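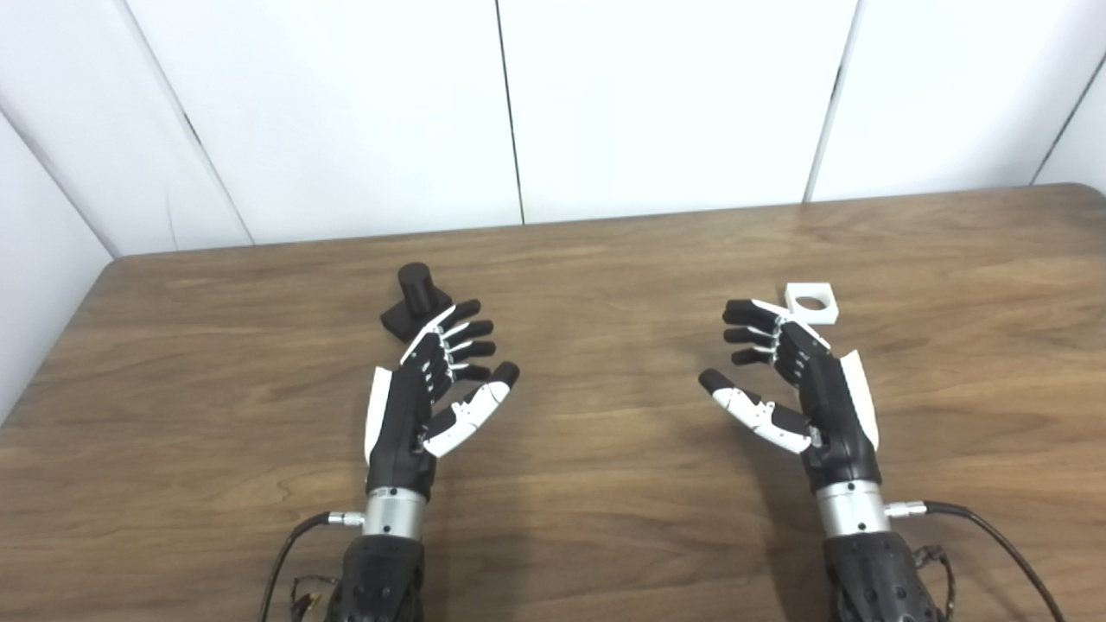

Plikura Table 600
Work table with rounded corners, medium-brown wood
Cakari Furniture – Tables and Worktops

Item: Plikura 600
Price: 799, delivery not included
Availability: in stock, ships from the Zallov warehouse
Warranty: 3 years on top and frame

Overview

The Plikura 600 is a fixed-height work table for assembly rooms, craft rooms, test booths and small offices. The top has a warm, medium-brown grain and rounded corners. It is sold as a single piece with a bolt-on underframe and can stand free in the room or with its back edge against a wall.

The corner radius is the same at all four corners, so the table can be turned end for end when the front edge shows wear. Against a straight wall, the radius leaves a small open gap at each back corner. Cables up to the thickness of a standard power cord can be dropped through this gap without drilling the top.

Top

The surface is finished at the factory and does not need oil or wax before use. Grain pattern and shade vary between production runs. Customers ordering several tables for one room should place them on the same order and enter "match" in the notes field. Matching cannot be done on later orders.

The finish has low gloss. Under even overhead lighting it gives little glare, and the brown tone stands out clearly against white wall panels. A darker top is available in the Sastry series, which uses the same underframe and the same bolt pattern.

Underframe

Steel, powder coated. Leveling feet are fitted at the factory and adjust from above with the supplied key. The crossbar sits toward the back to keep knee space clear. Clamp-on accessories may be attached to the front and side edges; do not clamp over the corner radius, where the jaw has no flat edge to bear on.

Depth

The table is 600 mm deep. This suits seated work at arm's length with both hands on the surface. For work that needs storage behind the working area, the Sastry deep version is the better choice.

Assembly

The top and underframe ship in separate cartons. Lay the top face down on a blanket, set the frame over the threaded inserts and start all bolts by hand before tightening any of them. Two people are needed to turn the table upright. Check the level again after the table has been loaded for a few days – the feet settle on soft flooring.

Care

Wipe with a damp cloth and dry with the grain. Mild dish soap is acceptable. Do not use scouring pads, acetone or bleach. Felt pads are recommended under metal bases that are moved often.

In the carton

Table top
Underframe with leveling feet
Bolt set and key
3 felt pad sheets
Printed assembly guide

Related items

Sastry table, dark top
Sastry table, deep version
Plikura clamp-on cable tray
Zallov touch-up stick, medium brown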